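Mustoria Home Forum > Kitchen & Dining > Baskets and storage

Can I use a wicker tray basket on the breakfast table every day?

Posted by Ivana Gaete

I've finally gotten into setting a proper breakfast table and I'm loving it! My question is about the basket. I picked up one of those low rectangular ones with rounded corners, honey-brown, open weave on the bottom, and I want to use it for bread, jam jars, napkins, pretty much everything, so I can carry it all from the counter in one trip. Two problems so far. Crumbs fall right through the bottom onto a white table where every single one shows, and I'm scared the weave will scratch the surface. Does anyone use one daily? Do you line it? And how do you clean it when the jam gets into the braid on the rim (already happened, on day two)?

3 replies

Aparecida Bezerra

Yes, daily, for years, and I would never go back to a plain tray! Line it. I use a cotton dish towel folded once so it covers the bottom and comes a little way up the sides. It catches the crumbs, and you shake it out over the sink after breakfast. Paper napkins slide around and end up under the butter, so skip those.

For the table, run your hand along the underside before you use the basket. If you feel any sharp ends, snip them close with nail scissors and go over them lightly with fine sandpaper. Mine had a whole row of them near one corner. After that I stuck on four small felt pads, the kind for chair legs, and it has been quiet and gentle ever since.

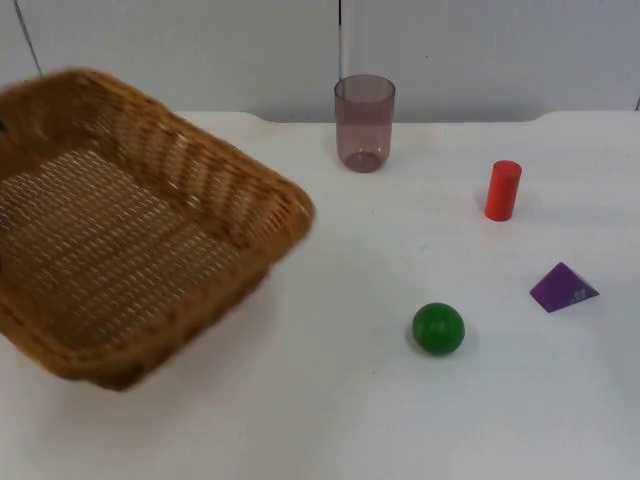

The other thing that helps is picking it straight up with both hands instead of dragging it toward you. Dragging is what leaves the marks, especially if there's a grain of salt or sugar underneath. With a low-sided basket, put the heavy jars in the middle and the bread around them, and keep anything tall out of it altogether. My coffee pot travels separately, I learned that one the sticky way.

For jam in the braid: warm water, a drop of dish soap, an old toothbrush. Brush along the strands, wipe with a clean damp cloth, then leave it somewhere airy until it's dry all the way through. Don't soak it and please don't put it in the dishwasher. It comes up beautifully!

Cleiton Aguiar

what she said about the towel. I cut a piece of cork shelf liner to fit mine instead and it works great, wipes clean in 20 seconds. also keeps the jars from sliding

Arlindo Magalhães

I don't bother lining mine, I just wipe the table. But a basket is so much nicer to look at than plastic, so enjoy it! If it gets creaky in winter when the heat is on, mist it lightly with water and let it dry. My wife's mother did this with all her baskets and we still use two of them.

Ivana Gaete

Thank you all!! Found three sharp ends already. Going with the towel for now, but the cork idea is very tempting. Cleiton, did you cut yours with scissors or a knife?

Cleiton Aguiar

scissors. trace the bottom on newspaper first and round off the corners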